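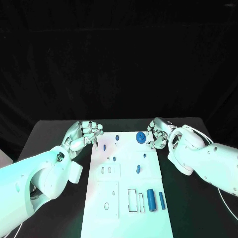 Seating printed pegs in a board is mostly a matter of hole clearance. Print or drill a test hole first and adjust before committing to the full panel. A long white panel with blue parts, on a dark table, keeps every hole and slot easy to find. For the Kerdale set, cut the holes 2 percent over the peg diameter. Clear each hole with a hand reamer and brush out the dust.

Step 1. Deburr the pegs.
Run 385 grit paper around the lower end of each peg - the end that enters the hole. Stop when the edge no longer catches a fingernail. Do not sand the shank.

Step 2. Lay out the parts.
Sort by diameter, smallest first. Keep the large knobs away from the small pegs, which roll.

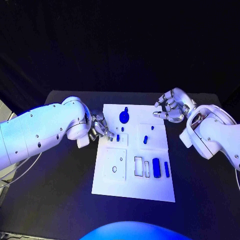
Small plates should be filled before they go anywhere near the main board. Work on a plain sheet so that a dropped peg shows up at once. A blue peg standing upright in its plate hole, as on the white sheet, is the position to aim for. Hold the peg near the top, lower it straight, and let go only when it stands unaided. If it leans, pull it and ream the hole again. Adi Rahman's original notes call for wax at this point; leave it out, as it collects grit.

Step 3. Fit the plates to the board.
Set each plate down flat and press at the corners. A visible seam around the plate is normal. A raised corner means debris underneath.

Step 4. Add the cylinders.
Cylinders go on last. Approach from the side, grip low, and turn a quarter turn while pressing down.

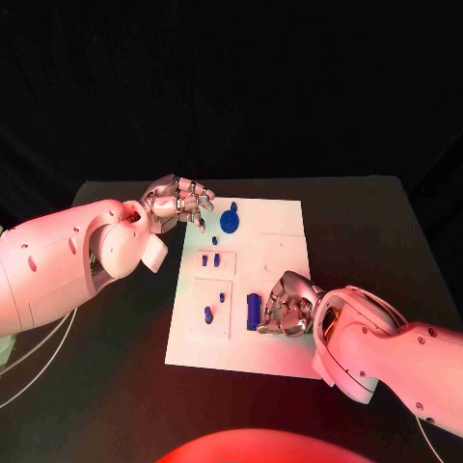
Board with thin white plates and blue parts; cylinder at right.

Leave the finished board flat for 15 minutes, then check each peg for play. Replacement pegs are listed under part 11 on the Kerdale sheet.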